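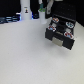
Recherche sur le site Rechercher OK

La table blanche

Six heures moins dix. Novembre, il fait déjà noir derrière la vitre. Ketill Kirkegaard n'a pas enlevé son manteau.

Il doit vider l'appartement de Plernurthorpe avant onze heures demain et il n'a rien vidé. Enfin si. La table. Il a tout poussé sur les côtés, du plat de la main, comme faisait sa mère avec les miettes. Une table trop grande, trop blanche, achetée chez Norðdahl avec le premier vrai salaire. 3000 couronnes. Elle avait crié. Pas fort. Mais crié.

Une table pour douze, Ketill. On est deux.

Et puis trois. Et puis il y avait eu la petite, qui cuisinait des soupes de boutons pendant qu'ils parlaient au-dessus de sa tête. Du sel, papa. Il mettait du sel. Rien dans la main, les doigts qui frottent, et elle goûtait très sérieuse et elle disait encore.

Le téléphone. Il ne répond pas. C'est Budorley, le garde-meuble, ils ferment tôt, ils veulent savoir combien de cartons. Est-ce qu'il sait, lui. 13, il a écrit 13 sur le formulaire, au hasard, parce que la case était obligatoir.

Il s'assied. Se relève. Le radiateur claque.

Le petit pot. Il l'avait oublié, celui-là. Blanc, avec le dessus vert. Vert pomme, vert grenouille, elle avait un mot pour ce vert, un mot à elle. Zuvham. Passe-moi le zuvham. On avait mis des semaines à comprendre que c'était la couleur et pas le pot, et ensuite tout y était passé, les feuilles, le bus, le pull de la voisine. Bonjour madame zuvham. La honte dans l'escalier. 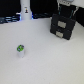

Il n'y touche pas. C'est idiot, il suffirait de tendre le bras, le carton est par terre, ouvert, avec du papier journal au fond. Il tend le bras. Il le repose sur son genou.

Elle a vingt ans maintenant. Elle vit à 392 kilomètres, elle mange debout, elle lui envoie des photos de plats qu'il ne reconnaît pas. Hier au téléphone : jette tout, papa, franchement jette. Puis un silence. Puis : sauf le zuvham.

Il avait cru qu'elle ne se souvenait plus du mot.

Alors quoi. Le mettre dans sa poche ? Dans un carton, avec une étiquette, FRAGILE, pour un truc qui ne pèse rien ? Il cherche le feutre. Le feutre était là il y a deux minutes. Il cherche sous les journaux, dans le manteau, dans l'autre poche du manteau, il retrouve un ticket de bus, une vis, pas le feutre.

Six heures vingt. Quelqu'un monte l'escalier, s'arrête au palier d'en dessous, des clés. 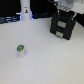
Le zuvham, sur la table.

Il rappelle Budorley. Ça sonne longtemps. Oui, Kirkegaard, Plernurthorpe, c'est pour demain. Non, les cartons ça ne change pas, treize. La table ? Il se tait. Il passe la main sur le bord, c'est lisse, c'est toujours aussi lisse.

La table je la garde, dit-il. Je sais pas où. Mais je la garde.

La dame demande s'il faut modifié le devis. Il dit attendez, je cherche de quoi écrire.

11 commentaires Partager

Nous écrire | © Tous droits réservés, textes et images | Retour en haut de page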